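KITCHEN CORNER: plates, cups, and the rack question

Quick one this issue, running behind as usual. Shared kitchen at Pitby gets its new shelf paper and racks this month and I promised to write up how we want the dishes put away. So. Brown paper on the table first. Then the wire racks. Then the dishes. In that order please, have moved a full rack to get paper under it and will not do it again.

White wire for the racks, so they match whatever else we end up buying.

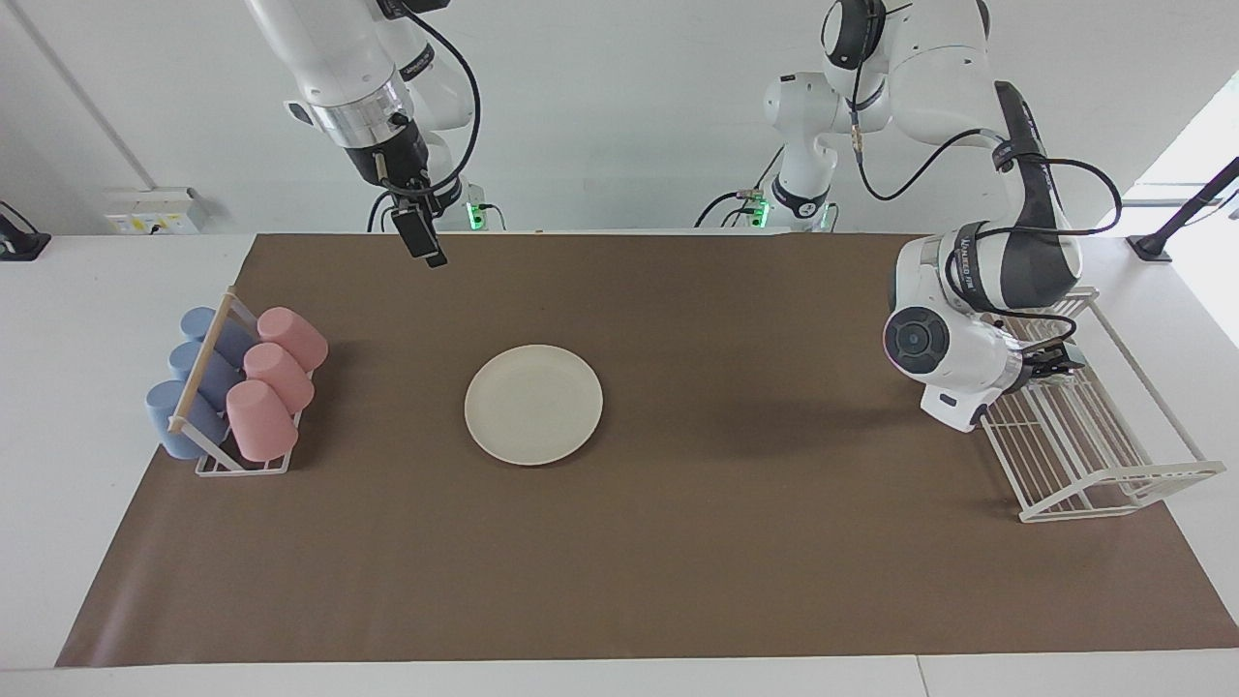 Brown paper and white wire, both times.
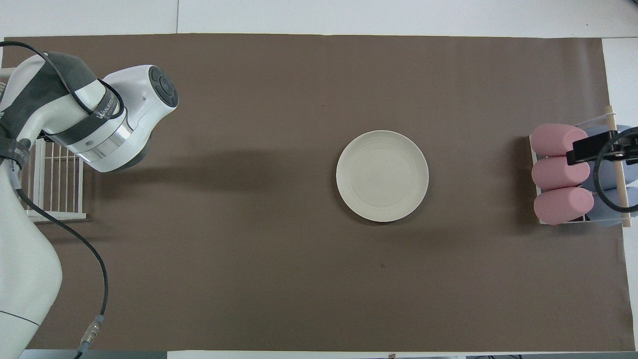 Aniela Piątek wrote in before I'd even finished typing to say that paper under a rack is a waste, it soaks through by lunchtime and then you have a brown rag stuck to the table, and why not a tea towel like normal people. She has used a tea towel folded in four for years and washes it with the sheets. She also wants it on record that she asked for hooks for the cups back in November and never got an answer.

OK. Fair on the hooks. Sorry Aniela. I did get the note, it went in the folder with the boiler stuff and stayed there.

On the paper though. It's not meant for drips. Dishes go on the draining board by the sink until they're dry, THEN they come over to the table racks. The paper is there so the wire feet don't scratch the top, and so crumbs and dust can be rolled up and tossed at the end of the week. If yours is soaking through by lunch the plates are coming over wet. Towel them off or wait a bit.

We got the big roll from Drerkelano. 400 feet on it, which should see us well past the holidays unless people start wrapping parcels with it again. You know who you are. Cut with the good scissors, hanging by the door, and hang them back. Tearing it along the table edge gives you a ragged side and somebody always ends up trimming it anyway and then it's too short.

Plates. Stand them up in the slots, all facing the same way, one to a slot. Big ones at the back. Do not double up. Two plates in one slot looks fine till you pull the front one and the other comes with it, and that's how we lost the blue serving plate. Bowls don't belong in the plate rack at all, they lean and then everything leans. Bowls go in the cupboard, stacked, same as before.

Cups. The cup rack keeps them on their sides. Handles, if there are any, all pointing the same way, doesn't matter which. Sort by color if you can be bothered. I like a row of one color and a row of another, Damian Domański thinks this is silly and mixes them on purpose. We've agreed to differ. What does matter is that mugs with a wide bottom don't go in there. They don't fit, they get wedged, and the rack bends when you yank them out. Travel mugs same thing.

Spacing on the table. Leave a clear patch between the two racks, wide enough to set a plate down. You need somewhere to put the thing in your hand while you're shuffling the others along. People keep filling that patch with the fruit bowl. The fruit bowl lives on the windowsill now. Cups one side, plates the other, gap in the middle, that's teh whole plan.

If the plate rack is awkward to load square on, turn it at a bit of an angle so the slots come toward you. Much easier on the wrist, specially if you're short like me. Just keep all the feet on the table.

Cleaning the racks. Every other week is plenty. Warm water, drop of dish soap, old toothbrush for the corners where the wires cross. Rinse, shake, dry it right away with a cloth. Don't leave coated wire sitting in the sink overnight, once the coating chips the rust gets under it and you'll have orange rings on the plates. Ours from the old place went like that. No steel wool. No dishwasher either, the Meireles leaflet says the top shelf is OK but I tried it with the small one and it came out tacky.

If a wire does pop loose tell me, don't tape it. Tape gets wet and goes grey and smells.

Money, since I'll be asked. There's a bit over 5 dollars left in the jar after the racks. Not enough for hooks, so hooks will have to come out of the next round. Aniela, you're first on that list, in pen this time. If anybody has a strip of cup hooks in a drawer at home doing nothing, bring it along and we'll put it up under the shelf by the window. Screws too if you've got them.

Stuff still missing: the lid of the medium pot, one of the good tea towels (green stripe), and the bread knife, which I think walked over to room 409 after the potluck and hasn't come back. No questions asked, just put it in the drawer. Point facing the back please.

Spare paper is in the tall cupboard, standing up behind the ironing board. Lay a fresh sheet when the old one looks tired. Smooth it out from the middle with your forearm, it will wrinkle a little whatever you do and that's fine, it settles once the racks are on. Put the old sheet in the recyling if it's clean, trash if it's greasy.

Next issue is the fridge shelves. Bring labels.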